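The winter they moved the whole of Pletthorpe Library onto new computers, Seija Rautiainen slept with the server room key on a string around her neck, and she was not in the least ashamed of it.

There were 248 machines across the main building and the branches, and every one of them had to be wiped and set up again before the doors opened in the new year. She had built the master copy herself in December, on an old desktop called Loter — all the machines had names in those days — and she had tended it the way her aunt tended bread dough, checking it, leaving it alone, and then checking it again anyway.
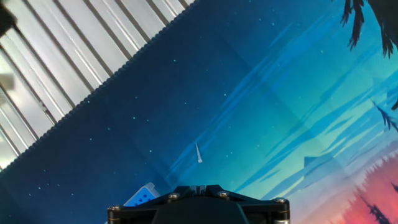 *Night sky, with stitching.*

"You could go home," said Chukwuemeka Adeyemi, who had brought soup in a jar and had no plan to go home himself. "It copies just the same if you're not watching."

"I know it does," said Seija, and pulled her chair a little closer to the screen.

The first 80 went through so sweetly that they ate the soup and got to talking about his daughter's wedding, and whether a person could decently wear brown shoes to it. Then a machine at the far end of the children's room stopped halfway and asked, in plain white letters, for a driver it had never needed before. 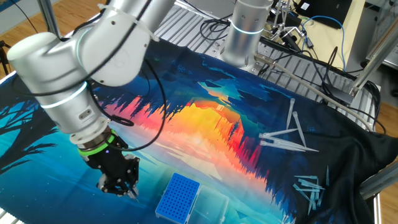

Seija put on her cardigan and walked down there in the dark, past the picture books and the little chairs, feeling oddly as though she were going to sit with a sick relative. The machine was older than the rest, with a network card from some other age of the world. She found the right driver on a disk in Witold Urbańczyk's bottom drawer, under his spare gloves, and she left him a note to say thank you and sorry about the drawer.

Chukwuemeka was waiting when she got back, with the list on his knee and a pencil behind his ear.
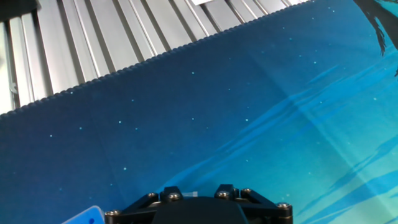 "Do we have to start the whole lot over, now you've got the driver?" he asked.

"Only that one," said Seija. "I'll add it to the master copy, and the ones still waiting will pick it up by themselves."

He nodded, made a small mark beside the children's room, and poured her what was left of the soup.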